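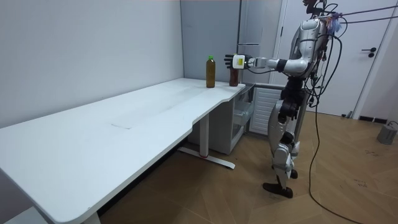 Most of the money in robot hands goes on fingers, and Silvana Dantas thinks a fair part of it is wasted. She runs the test programme at Muvavent, which has spent the past year comparing hands for other people's robots. Her standard job is dull on purpose: reach over a desk, close on a bottle, lift it and put it back. Two bottles stand at the far end, a clear one with a green cap and a shorter, darker one with a black cap, and the black hand comes in over the darker one with its fingers open and slightly curled. How it gets from there to a firm hold is what her clients pay to find out.

The current round sets the Tevora hand, with several jointed fingers, against the Motine, a plain two-jaw gripper that costs much less. Each had 100 attempts per bottle on the same arm, and every attempt was logged. The two-jaw model was quicker and rarely dropped anything, but it needed the bottle almost exactly where the software expected it. The fingered hand coped better with a bottle that had been nudged along the desk. It also broke more often – 7 times in the round, mostly tendon faults, each one costing an afternoon.

Dantas changed the controller halfway through. The first one, from Masilela, sent finger commands in bursts, and the hand tended to close late. With the replacement the fingers move while the arm is still settling, and the drop rate fell for both models. She now thinks the earlier figures said more about the controller than about the hands, so the whole first half is being run again.

"People ask me which hand is best and I ask them what they want to pick up," she says. "If it's the same bottle in the same place all day, buy the jaws."

The next round will add a wrist camera and softer fingertips, and should finish in December. Dantas would like to try cups with handles as well, if the spare tendons arrive in time.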